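Zweite Halbzeit, Platz neben der Heizung

Seit August gehe ich wieder zum Fußball. Richtig, mit Dauerkarte, dritte Reihe von hinten, bei den Männern von Grerell, die in einer Liga spielen, deren Namen ich meiner Schwiegermutter jedes Mal neu erklären muss. Die Karte hat 80 Euro gekostet. Auf die Spiele umgerechnet ist das billiger als Kino, und im Kino darf ich den Hauptdarsteller nicht anbrüllen.

Der Hauptdarsteller heißt Efraín Correa und ist Linksverteidiger. Er läuft mehr als alle anderen, leider selten dorthin, wo der Ball ist. Mein Sitznachbar Wiremu Mudgway hält ihn für ein Genie, das zu früh kommt. Ich halte ihn für einen Mann, der zu spät kommt, meistens gegen Rechtsaußen. Darüber können wir neunzig Minuten reden, und das tun wir auch.

Gegen Bonotwood waren 376 Zuschauer da, laut Durchsage. Mein Eindruck war ein anderer, aber vielleicht wurden die Ersatzspieler mitgezählt. Es stand lange 0:0, und zwar eines von der Sorte, bei der man anfängt, die Werbebanden zu lesen. In der 74. Minute dann Freistoß, Gewühl, irgendein Knie, Tor. Für Bonotwood natürlich. Correa stand auf der Linie und hob den Arm. Abseits, meinte er. Auf der Linie. Den Arm hat er übrigens erst zum Anstoß wieder heruntergenommen.
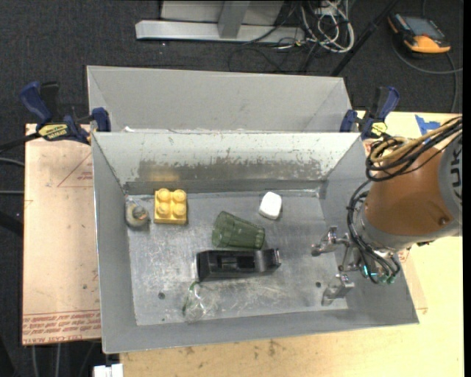 Allerlei Kleinkram mit grünem Becher in der Metallwanne.

Trainer Bevan Sheehan sprach hinterher von einem Schritt in die richtige Richtung. Es war die dritte Niederlage in Folge, die Richtung steht also fest. Man muss ihm aber lassen, dass er nach dem Rückstand tatsächlich gewechselt hat – Stürmer raus, Verteidiger rein. Mudgway fand auch das genial. Ich bin eine Bratwurst holen gegangen und habe nichts verpasst außer zwei Einwürfen.

Jetzt kommt Rurnance, auswärts. Kylie Hinds würde fahren, in ihrem Auto ist noch ein Platz frei, hinten in der Mitte, dazu drei Stunden Diskussion über Viererketten. Ich habe gesagt, ich überlege es mir. Die Thermoskanne steht allerdings schon im Flur, und den Schal habe ich heute Morgen gewaschen. Er hat abgefärbt. Meine Unterhemden sind nun in Vereinsfarben.

28.01.2025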